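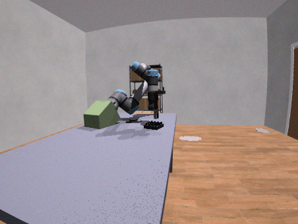

Acceptance

The contract gave me 14 nights to decide between two controllers, and the first three went to the clock. Tunano stamped its packets on send. Skevus stamped them on receipt. Until I had written a shim to line them up, every latency plot favored Skevus by a margin that was entirely bookkeeping.

I worked from the annex at Memdale, second floor, with the heating off after six. Everything ran in simulation. Memdale would buy hardware after the report was signed, and the report was mine. The Witkowska suite had two parts: contact with a passive block, then knob rotation on a panel. Each controller got 2,000 episodes per part, same seeds, same gripper model, same friction table. I was to record success, peak force and settling time, and to add remarks if I had any.

The block runs were dull. Tunano approached fast, overshot slightly and corrected. Skevus came in slowly and stopped where it was told to stop. On peak force Skevus was better. On time Tunano was better. I wrote that down and started the panel.

It was on the panel that I noticed the pause. Skevus would bring the gripper over the dials, descend to the standoff height and hold for 554 milliseconds before closing. The figure did not vary with the seed. It did not vary with the target knob. I looked for a timer in the configuration and found none. I looked for a solver timeout and found one, set to a different value. I wrote to the vendor and received a document describing the installation procedure.

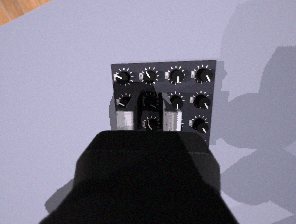 I began stopping the runs inside the pause and exporting the state. The joint velocities were zero to the precision of the log. The planner had already returned a path, and the path was valid. I rendered from the wrist camera to see what the controller had to work with, and it was not much. The gripper's own front edge filled the bottom of the view, and the pads hid dial positions on either side of the knob between them. The labels were a blur at that resolution. I could not have read them myself. The pointer on that knob was a thin bent line running down toward the lower right, and I spent longer than half a second deciding that it was a pointer.

So I tried the obvious test and fed Skevus the true knob angles from the simulator, bypassing the camera. It held for 554 milliseconds. I removed the shadows. It held. I deleted the panel and left the target pose hanging over a bare table, and it descended, held, and closed on nothing.

Tunano had no pause. It went straight in, and when it was wrong it turned the neighboring knob with complete authority and reported success. I logged 56 of those. Skevus had fewer, though the difference was smaller than I wanted it to be by then.

On the last night I had the report open and the remarks field empty. I ran one more episode of each at real speed, with the fan noise from the workstation and the parking lot lights coming through the blinds. Tunano finished first. Skevus came down over the dials and stopped, and I found that I had stopped typing.

I recommended Skevus. Under remarks I wrote: fixed dwell before closure, cause not identified, no effect on safety. I dated it 3/7/18 and sent it to Memdale.

The purchase went through in August. Their technician called in the first week to ask whether the dwell could be disabled. I told him I had not found a setting. He said the arm on the floor did it too, and that the operators had started waiting for it before they reached for the next part.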